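Right, quick one before work. Two weeks with the Andura kitchen kit and I said I'd write it up so here goes.

What you get: the simulator, a handful of ready made kitchen tables, and the arm controls. No hardware. Andura sell the arm seperately and I haven't bought it, want to see if I can get anywhere in software first. Licence was 14 a month on the starter plan. Fine.

Install was a pain. Second go worked. The manual is written for people who already know it all, so I mostly lived on the Sarkport forum, where Brittany Beaulieu has a pinned post that's better than the official pages. Start there. Really.

Once it runs, it's good! You choose your table, drop things on it, drag the arm about and record what you did. Spatulas, tray, chopping board, ladle, that sort of stuff. The view from up high is the one I leave on, I can see the whole table and most of the floor.

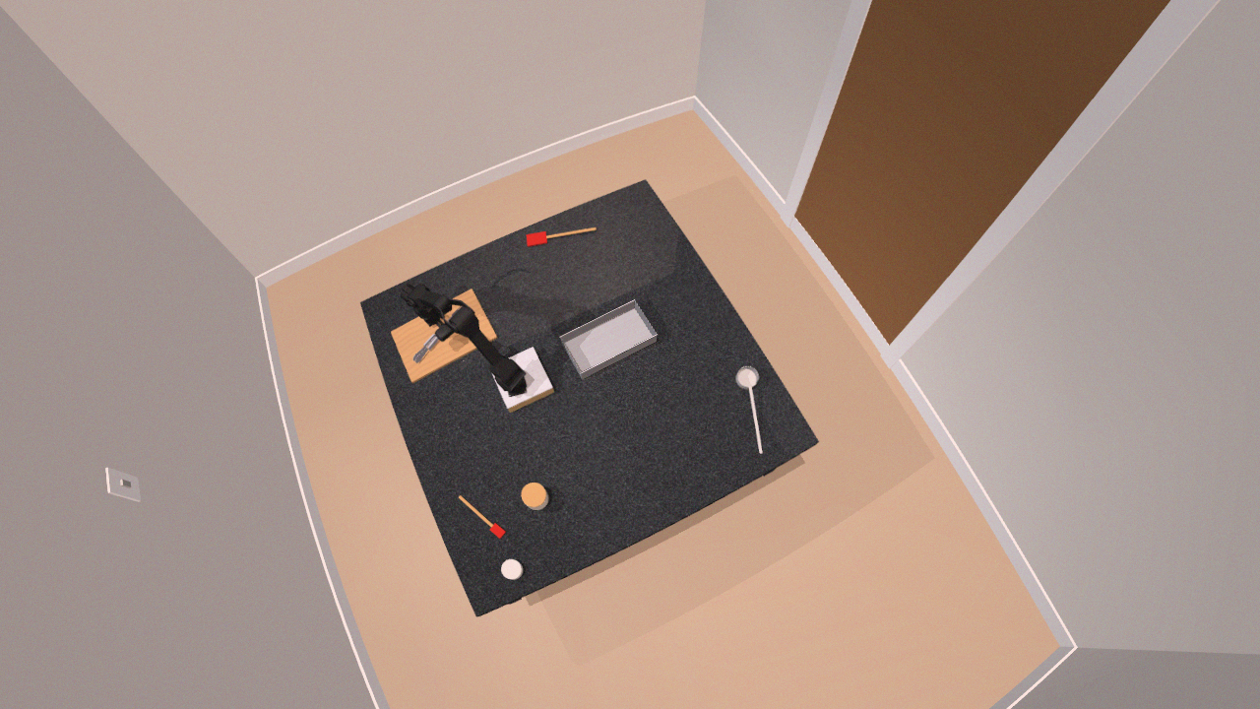 Recording is the bit I like best. Hit the key, do the move, hit the key again, saved. I'm at 1,463 recordings now, plan was 2,000 by the end of July. Might make it. Evenings only.

Moans. Shadows look nice but slow my old laptop right down, so I turn them off for long runs. Undo only goes back one step. And the gripper speed slider resets evry time you load a new table, drives me mad. I've reported it, got a polite reply, no fix yet.

Compared with Tasteo, which I tried in the spring: Tasteo is prettier and has more food in it, but exporting costs extra and the arm felt floaty. Campbell is free and I gave up on it after one evening. So Andura for me, for now.

Would I pay for the full plan? Not yet. Want the undo sorted first, and a proper manual. Starter plan, yes, go for it if you're curious and patient.

Bus in five mins. Will post my export settings next time, a couple of you asked.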